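Talk notes: frost cover for orchards, Ulstead growers' evening

Slide 1. Start with the bill. 23 acres of pears at Ostard, one cold night in April, most of the blossom gone. Pause there.

Slide 2. The Prevari claim: their spray "protects buds to 20 degrees." Ask the room who has seen the trial data. I asked twice and got a brochure. The trial was 197 trees on one slope, with no untreated rows – so what was it compared with?

Slide 3. Wind machines. They do work on a still night with warm air overhead. On a windy freeze you're burning fuel for the noise. Say this slowly, the salesmen skip it.

Slide 4. Insurance. Read the Huanca policy wording out loud. Bud loss only counts if reported within 3 days. Who can judge bud loss in 3 days? Take questions here, keep it short.

Slide 5. Cutting buds open yourself. Brown center means dead. Keep cut twigs cool if you can't get to them the same day.
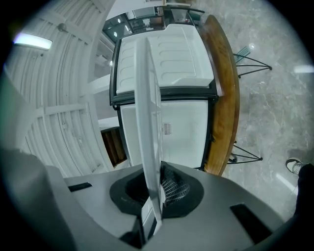

Compact refrigerator, door open.

Slide 6. Before you buy anything, ask for the untreated rows. Leave my email up.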